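Residence Diary, Wako House
Entry for Sat 26 May

The house was opened at half past seven by the duty warden. The night had been quiet, with one call to the second floor regarding a dripping tap, and the matter has been passed to the plumber for Monday. Breakfast was served until ten. The kitchen reports that the new bread order is still arriving short and that a letter has been sent to Storkix on the subject.

The morning was given over to the clearing of the linen room and the sports cupboard, as agreed at the house meeting in February. Red kit was sorted before lunch.

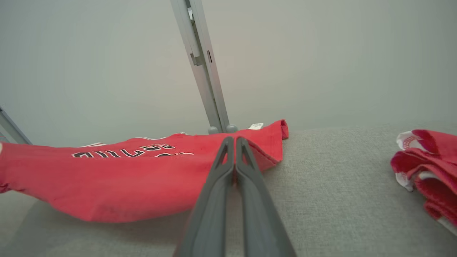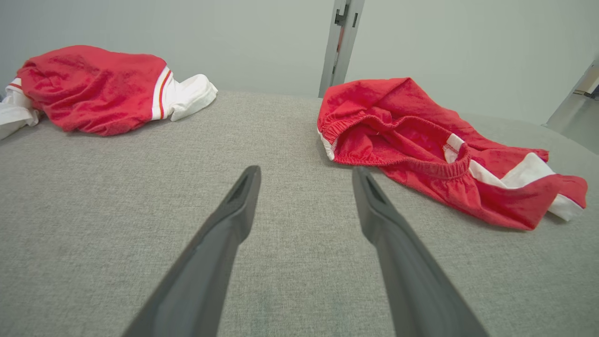 Residents are reminded that any clothing left in the shared laundry beyond the end of term will be passed to the charity shop in Station Road. A notice to this effect has been placed on both landings. Bed linen was counted at the same time and entered in the stock book: 242 single sheets and 163 pillowcases, of which 27 are no longer fit for use and will be cut up for cleaning cloths. The blankets were not counted, as the upper cupboard is locked and the key is with the bursar until Tuesday.

Mr Akihiko Nomura, who leaves the house in July after four years as senior resident, called at the office at eleven to go over the handover notes. He asked that the following be recorded. The garden tap must be turned off at the wall as well as at the spout. The piano in the common room was last tuned in February and holds its pitch poorly if the radiator beside it is left on. The book of guest signatures is kept in the left-hand drawer, and the older volumes are in the cellar — they should be brought up before the damp reaches them. The warden thanked him and undertook to see to the cellar in person.

The contractor from Clinon attended at one o'clock to inspect the boiler. The pressure was found to be correct. A worn seal on the return pipe was replaced, and the invoice will follow. Hot water was off for a little under an hour. Two residents on the first floor had not seen the notice and made their feelings known, and the warden has offered an apology on behalf of the house. Future notices will be posted the evening before and also read out at supper.

The afternoon was fine. The windows on the garden side were opened and the common room carpet was beaten on the lawn. Tea was taken outside.

At supper the warden announced that the summer outing will be to Zarura, by coach, and that names should be given in by the end of next week. A question was raised about the cost for those on reduced fees. The house fund stands at £1088 and the warden is content that part of it be used for this purpose, subject to the bursar's agreement.

Front door locked at eleven. Side gate checked — the bolt is stiff and wants oil.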